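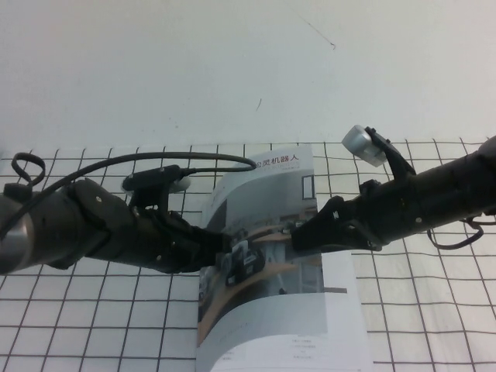 4. Preparing the Table and Handling Printed Booklets

4.1 General

This section covers the Hedoteck grid cloth and the handling of stapled or folded booklets, catalogs and brochures placed on it. It applies to all reading tables at the Stodley site. Bound books are covered in Section 5.

4.2 Laying the Cloth

1. Clear the table and wipe the top with a dry cloth. Do not use spray cleaners.

2. Unroll the grid cloth with the printed side up, starting at the edge nearest the wall.

3. Line up the first row of the grid with the back edge of the table. The lines serve as a guide for placing items squarely and are not intended for measurement.

4. Smooth the cloth from the center outward with the flat of the hand. Slight waves in the lines are acceptable. Folds that would lift a page are not.

5. Allow the cloth to hang evenly at the front. Do not tape it to the tabletop.

Note: A new cloth will hold its packing creases for up to 16 hours. It may be used during this time, provided that booklets are kept clear of the creases.

4.3 Placing and Opening a Booklet

1. Check that hands are clean and free of lotion.

2. Set the closed booklet near the middle of the cloth, cover up.

3. Open the booklet at the center pages first, then turn to the pages required. Opening at the center eases the fold and reduces strain on the staples.
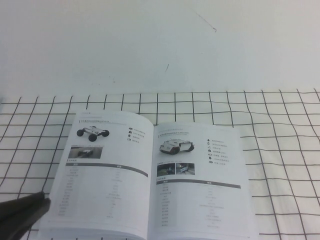
4. If one page continues to rise while the other lies flat, do not press on the fold. Turn back 2 pages, allow the paper to settle, and try again.

5. Where a page still will not stay down, place a Mansilla paper weight on the outer margin, clear of any text or photographs.

Caution: Glossy paper marks easily. Hold pages by the outer corner and do not slide a weight across a printed surface.

4.4 Turning Pages

Lift each page from the upper outer corner and support it until it has passed the fold. Thin paper tends to curl upward when released early – guide it down fully before letting go. Keep pens and drinks off the table at all times.

4.5 Closing and Storage

1. Remove any weights and close the booklet from the back cover forward.

2. Return it to its Flestument folder, with no more than 6 booklets to a folder.

3. Roll the cloth with the grid facing outward. Do not fold it.

Inspect the cloth after every 500 booklets and replace it if the lines are worn or the surface is stained.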